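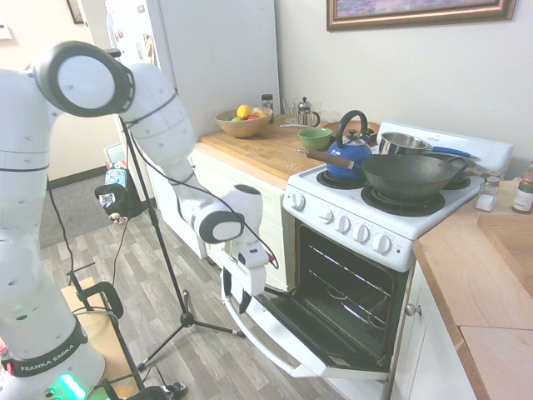

Oven doors are the hardest thing on our kitchen list, so record them first while you're fresh. Start each example with the oven cold and the racks in. Leave everyday clutter on the cooktop - a blue kettle, a wok and a couple of metal pans are fine - but turn long handles away from the arm's path. Bring the gripper in from above with the fingers pointing down, and stop if the cable pulls tight.

Shift the fruit bowl or a glass on the counter every ten runs. Wipe the door edge too, as grease makes the fingers slip.

Throw out any run where you bumped the door. We kept 843 for Pollis, and the first 170 were too much alike to help.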